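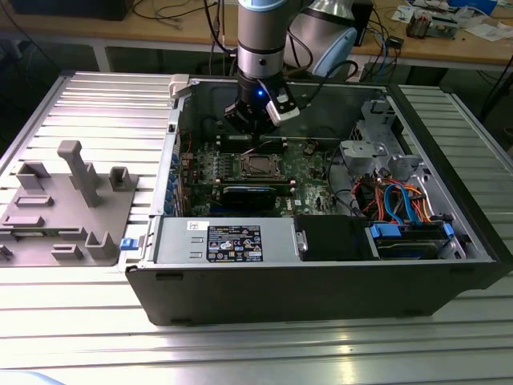

Tower on its side, panel off. Graphics card is the black one with the blue on the shroud, just below the CPU socket.

Re: [plaka-hardware] Old towers - strip for parts or rebuild?
28 November 2020

On the Plaka list a member at the Nendgate workshop wrote:

> We've been offered a batch of old desktops and I think we should take
> the lot. My plan is to rebuild every one of them. New paste, new
> memory, swap the hard drive for a small SSD, and they're good for
> another 7 years easily. The power supplies can stay as they are, the
> labels say 600 watts and that's plenty. I'd say two evenings for the
> whole batch if a couple of us get stuck in. Any objections before
> I say yes?

Yes, a few.

First, "another 7 years easily". Says who? I have yet to see a donated desktop make it through two without something going, and it's generally the part that was left alone to save money. I'd like to hear what that number is based on before it ends up in the write-up for Mishra House.

Which brings me to the power supplies. A label tells you what the maker claimed on the day it was stuck on. It says nothing about the capacitors now. Put each one on a tester, then under load for an hour, and throw out anything that drifts or smells. And please don't open them up to have a look. I know somebody will want to.

Second, the cabling. Look at the bundle below the drive cage in the picture - red, orange, yellow, blue and black all running down together to the drive bay. If you pull the hard drive with that lot in the way, you will be tugging on connectors you can't see. Unplug at the drive end first, tie the loose ends back, then slide the drive out. Label it before it goes in the box, too. We still have a shoebox of drives from the Latel clear-out and not one of them says which machine it came from or whether it was wiped.

Third, memory. "New memory" is easy to type. Has anyone checked what the boards take? If it's an older type, the price may be silly for what you get, and used sticks out of the same batch would do the job. Run a full memory test overnight. One pass while you drink your coffee doesn't count.

I'm also not sold on moving the graphics cards over to the rebuilt machines. Most of the people who get these will be doing email and schoolwork. If the board has its own video output, leave the card out and you have less heat, less noise and one less fan to fail. If it hasn't, fine, the card stays, but clean the fan properly.

As for two evenings, no. Last December we did a smaller batch and it ran to 91 hours on the sign-in sheet, and that was with half of them going straight to recycling.

So my vote is to take them, strip the worst for parts and rebuild only what passes. If the donor insists it's all or nothing on rebuilding, I'd let them go elsewhere.

Could you post the board model numbers when you have them? Both sides of the argument are guesswork until then.

--
plaka-hardware mailing list
To leave the list, send a blank message with "unsubscribe" in the subject line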